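7 Jul 2025 -- Bench notes, Trurnent line, dish handling

Started 8.10, stopped for lunch, finished the second block by 3.30. Same cell layout as Friday. Oltero controller updated to the new build before the first run, no faults on boot.

**Throughput**

Target for the day was 159 cycles. Got 72 in the first block with the old hand-over prompt, then changed the prompt timing and reset the counter. Second block not comparable, logged separately under the Tosell job number.

Operator time is still the larger share of each cycle. Sorting by hand used to be one continuous job. Now it is short stretches of reset and check with a wait between them, and the waits are too short to do anything useful in. Two of the kitchen staff raised this at the morning meeting. They don't mind the arms, they mind the stop-start. Both said their shoulders are better and their concentration is worse.

Options discussed:

- batch the resets so the operator comes in once per 35 cycles
- leave the rhythm as is and rotate people every hour
- move the tally sheet to the controller screen so no one has to stand at the bench to fill it in

Third one is cheap, will do it this week. First one needs a bigger infeed and more bowls than we own. Rotation is a roster question and goes to the Thomas site office, who will want it in writing.

**Training**

The induction sheet still describes the job as "loading". Most of it is now judging whether a stack has nested properly and deciding to intervene. Needs rewriting before the August intake. Pay grade follows the sheet, so the wording matters to people more than it looks.

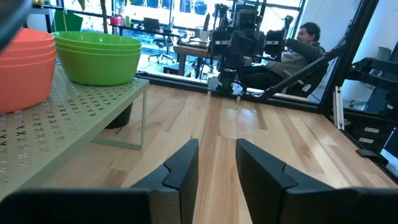
Nested plastic is the awkward case. Thin rims sit close together and the fingers will take two if the approach is a touch low. Raised the approach height in the config and left the closing speed alone. Want 1000 logged grasps on the new setting before touching anything else.

**To do**

- [ ] tally on controller screen
- [ ] draft of induction sheet to kitchen staff for comment first, then Thomas
- [ ] ask Tosell for price on longer infeed
- [ ] glare on benchtop in the afternoon -- try a blind, compare colour thresholds with and without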